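Teaching by Demonstration: Frequently Asked Questions
Stinuta Program Office
Last updated February 2018

Who may record demonstrations?
Any registered participant who has completed the 30-minute orientation may record. Participants under contract to Marchetti should use the account issued to them by that firm.

Do I need experience with robots?
No. The orientation covers the hand controller, the stop key and the method for saving an attempt.

What is the difference between hand guiding and remote control?
In hand guiding, the participant holds the arm and moves it through the task. In remote control, the participant moves a controller and the arm follows. Hand guiding is offered only at the Nitener laboratory. Remote control is offered there and in the simulated kitchen.
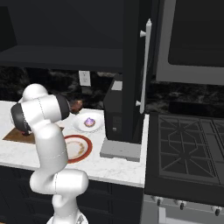
Remote sessions are assigned by task, and each task is described on a card shown before recording begins. Participants should read the full card and plan a path before moving the arm. In the kitchen tasks, items may stand close together or be partly hidden by the arm itself, as the red-rimmed plate is in the view shown. Please change the viewing angle before reaching past an item of this kind. The range and its knobs should be left alone unless the card names them.

How long may one attempt last?
The limit is 60 seconds. An attempt that exceeds the limit is closed and is not saved.

How many attempts are required?
Each task requires 3 accepted attempts. They need not be recorded in one session.

Should I discard an attempt if I make a mistake?
Small corrections, such as a second try at a grasp, are acceptable. Discard the attempt if an item falls or if the wrong item is moved.

Where are recordings kept?
Accepted recordings are stored in the Clolus archive, which now holds 2,157 demonstrations. Participant names are removed before filing.

May I withdraw a recording?
Yes. Submit the withdrawal form from your account page and include the session number. Requests are processed within 30 days.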